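Play Food: Vegetables
Gallery 2

Toy vegetables from the collection at Orndale, most of them plastic, a few in wood or felt. The fruit, bread and tins have their own galleries. Click through with the arrows, or use the index at the bottom of the page to go straight to a piece.

The bulk of the vegetables came in one go, as lot 2285 at the Prutside toy fair. It was sold as a mixed box of play kitchen items and I paid $20 for it. There were 35 pieces of food in it once the saucepans and the broken cash register had been taken out. I have been adding to it from op shops and school fetes, mostly for the colours I didn't have.

Notes are short. Where I know the maker I have put it in. Most play food was sold in net bags with a cardboard header, and once the header goes in the bin there is usually nothing left to go by, so "maker unknown" comes up a lot.

Everything gets the same clean before it goes on the shelf: warm water, a drop of dish soap, an old toothbrush for the creases, then a day on a tea towel. Hollow pieces are kept out of the sink and wiped over, as water gets in and takes weeks to come out. I don't repaint anything. If the paint has gone from a leaf or a stem it stays that way.

Eggplant
Glossy plastic, violet-blue, a good deal bluer than the real thing. Green cap with pointed lobes and a short blunt stem. There is a tiny dark hole in the body just under the cap, and a few pale spots low down. Maker unknown.
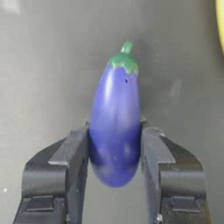

A reader who grew up with a bag of these wrote in to say that hers was always called the plum, and that it went into every pretend fruit salad until she was old enough to see a real eggplant in a shop. She also thought the bag had a squash in it that I don't list, yellow, with a green end. I haven't come across one, but if you have the header card from a bag like that I would like to see a scan.

Eggplants are not common in the older mixed bags. The usual run is carrot, tomato, corn, peas and a lettuce, and the eggplant tends to turn up in the bigger sets, along with the capsicum and the mushroom. I had 2 others at one stage and swapped both for root vegetables.

Carrot
Five on the shelf, no two the same orange. The oldest has separate green leaves that pull out of the top, and the leaves are a hard brittle plastic that snaps if you look at it the wrong way. The newest is one piece, leaves and all. The oldest is marked Petchrat on the side, in very small raised letters.

Corn cob
Yellow cob with a green husk that folds down on both sides. The husk is softer than the cob and has gone sticky, as soft plastic often does. I keep it in its own bag so it doesn't mark the others.

Tomato
Squeaks. The squeaker is in the base and still works, though it is more of a wheeze in cold weather. Bright red with a star-shaped leaf moulded on top.

Peas in a pod
The pod opens and the peas are fixed in a row inside. From a Plendano set, and one of the few pieces I bought still in the packet. The packet is in the Boxes and Packaging gallery.

Capsicum
Green. There should be a red to match and I am still looking for it. Hollow, very light, with a seam down the side where the halves were joined.

Mushroom
The cutting kind, in two halves held together with hook-and-loop dots. One dot has lost its grip, so the halves are kept together with a rubber band in storage.

Lettuce
Felt leaves, stitched at the base. Made at home by the look of it, and from a fete stall in March. It doesn't really belong with the plastic but there was no other gallery to put it in.

Potato
Wood, painted brown, with dents for the eyes. Heavy for its size. Some of the paint has been chewed off one end.

Swaps and wants
Wanted: red capsicum (hollow type), any pumpkin, a brussels sprout, header cards of any kind. I have spare carrots, tomatoes and a cauliflower with a chip in it. Use the contact form and put the name of the vegetable in the subject line. Postage within Australia only, sorry.

Index
Eggplant, Carrot, Corn cob, Tomato, Peas in a pod, Capsicum, Mushroom, Lettuce, Potato

Previous: Fruit
Next: Bread and Cakes
Back to all galleries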